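Snap fastener

A snap fastener (I grew up calling them poppers) is a pair of little interlocking discs that close up clothing. One half has a stud, the other has a socket, and a good push joins them. I love these things! 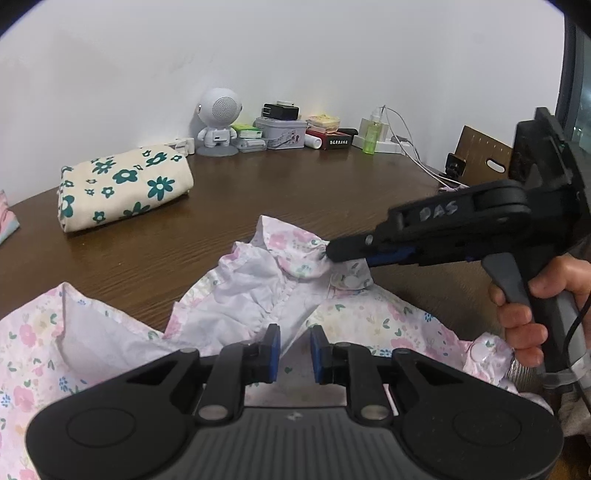 By Imelda Galang

Small floral clothes with a round white snap are where most of us meet them first. Plastic ones don't rust, metal ones take more of a beating, and both come in sewn-on and pressed-on kinds. My old Dalgleish pattern book gives them 2 whole pages, which is stingy if you ask me.

Pressed-on snaps need a plier or a small bench press. I started with a box of 216 from Meltex and had 93 left by September (a few went in backward, sigh). Thin cotton wants a scrap of interfacing behind it or the snap will tear right out.

Any steady wooden table is fine for the work, and I like mine pushed up to a wall so the loose caps can't roll off the back.
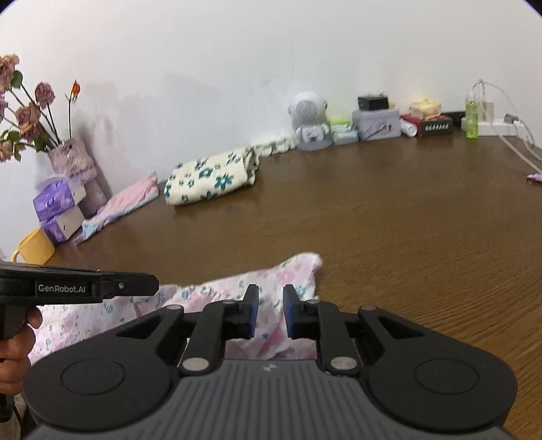 Care and repair

Close the snaps before washing and keep the iron off plastic ones. If a socket goes slack, swap it for a new one of the same size – pull at the rim, never the cloth!

Contact Closley | Copyright Closley | Back to top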